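Benedetti House - Guest Bedroom and Linens Checklist
Rear upstairs room, between-seasons inspection
Completed in November, mid-morning, curtains open

How to read this: each item gets OK, FIX or WATCH. Comments are mine and reflect the mood of a person who has been on their knees looking at baseboards. Last year's sheet is in the hall folder for anyone who wants to compare, or gloat.

SECTION A - WAY IN AND WAY OUT

A1. Door opens fully and stays open. OK
It used to stop against the laundry hamper. The hamper has moved to the hall, where it now stops people.

A2. Door latches without a shoulder. WATCH
Latches with a hip. Was planed in the spring and has been slowly growing back.

A3. Path from bed to door clear at night. FIX
One pair of boots and a suitcase that has been "about to go to the attic" since the last checklist. Suitcase goes up today or gets listed as furniture.

A4. Window opens from inside by hand. OK
Opens with a shriek. I have written OK because the form asks about opening.

A5. Window lock engages. OK

A6. Smoke alarm tested. OK
Works. The dog would like it noted that it works.

SECTION B - HEAT AND ELECTRICAL

B1. Nothing stored on or against the radiator. OK
First time in the history of this form.

B2. Curtains hang clear of the radiator. WATCH
They clear it when drawn back. Drawn shut, the left one drapes over the end like a cat. Needs the hem taken up, which was also true last year, and I have the pins to prove it.

B3. Lamp cord undamaged, not under the rug. FIX
Undamaged. Under the rug.

B4. No power strip plugged into another power strip. OK
Two were found in that condition and have been separated.

B5. Electric blanket inspected for kinks and scorching. FIX
The Sallance blanket has a crease at the foot you could cut bread on. Retired. Do not rescue it from the bin by the garage, you know who you are.

SECTION C - BED

C1. Frame bolts tight. OK
Quarter turn on one. The creak remains and is now considered a feature.

C2. Slats all present and seated. OK

C3. Mattress rotated. OK
Marked with a safety pin on the label end so that next time we can stop arguing about which way it faced.

C4. Mattress seams checked with a flashlight. OK
Nothing living, nothing formerly living. One bobby pin and a cough drop.

C5. Plaid bedding washed, edges sound. WATCH
Washed. The stitching along the foot end is thinning. It has a winter left in it, maybe less if anyone keeps sitting on the corner to put on shoes.

C6. Spare pillows aired. OK
Aired for the whole morning. They smell of outdoors and slightly of the neighbor's bacon.

SECTION D - CABINET AND SMALL ITEMS

D1. Cabinet fixed to the wall. FIX
The Olel bracket is still in its packet in the top drawer, holding down some receipts. The cabinet is low and unlikely to go anywhere, but a child using the drawers as stairs would change that. This is the one item on the sheet I would call urgent.

D2. Drawers run and stop properly. WATCH
Bottom one runs. It is less committed to stopping.

D3. Top of cabinet sorted, no medicines or batteries left out. WATCH
No medicines. The boxes and containers remain, each defended individually by its owner. Anything still there at the next inspection will be opened in public.

D4. Mothballs. NOT PERMITTED
We use cedar now. The old tin was found and removed, and my eyes have stopped watering.

SECTION E - KNITWEAR, BEFORE IT GOES AWAY FOR STORAGE

This section was added after the year of the moths, when 19 garments were inspected and most of them turned out to be lace. Clothes get checked flat, on the made bed, in daylight. The overhead bulb hides everything and has been fooling this household for years.

E1. Garment spread flat, sleeves out, both sides checked. OK

E2. Cuffs and hem checked for pulled ribbing. OK
Pinch the cuff and look into the fold. Moths like a fold. So do crumbs.

E3. Stripes checked where the colors change. OK
Loose ends live at the joins. Weave them in, don't snip them. I snipped one once and a sleeve left me.

E4. Pockets emptied, where there are pockets. WATCH
Assorted tissues, one ticket stub, 23 cents.

E5. Washed before storage, even if "only worn once". FIX
Four pieces failed the sniff test and went back down to the Enano, on the wool cycle, at 60 minutes. That is minutes. The person who read it as degrees last winter now owns a very small vest.

E6. Folded, never hung. OK
Hangers give a sweater shoulders it didn't ask for.

Green, cream and orange striped sweater, on the plaid:

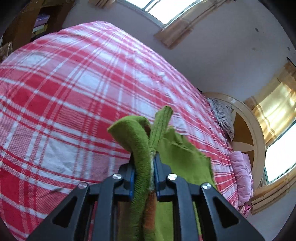
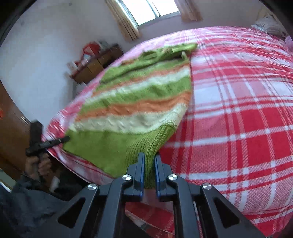

Comment left on the shared copy by the downstairs contingent: E6 needs a second line about where the folded things go, since last year they went in the bottom drawer, the drawer jammed, and we all wore the same two cardigans until March. Could we have the bin with the clips instead? Also I want it recorded that I was not the only one sitting on the corner of the bed.

Recorded. The bin with the clips is fine, provided it is wiped out first and a cedar block goes in at each end. It fits under the bed if you take the suitcase out of the equation, see A3.

SECTION F - ACTIONS

Bracket on the cabinet: this week, before anything else
Suitcase to attic: today
Lamp cord out from under rug: done while writing this
Left curtain hem: before the heating goes on full
Plaid bedding, foot end: one row of stitching, any color, I've given up on matching
Four knits through the wash, dried flat on towels
Clip bin wiped, cedar in, label on the short side
Door: leave it until spring, it may shrink out of spite

Next inspection when the knits come back out. Bring the flashlight with the working switch.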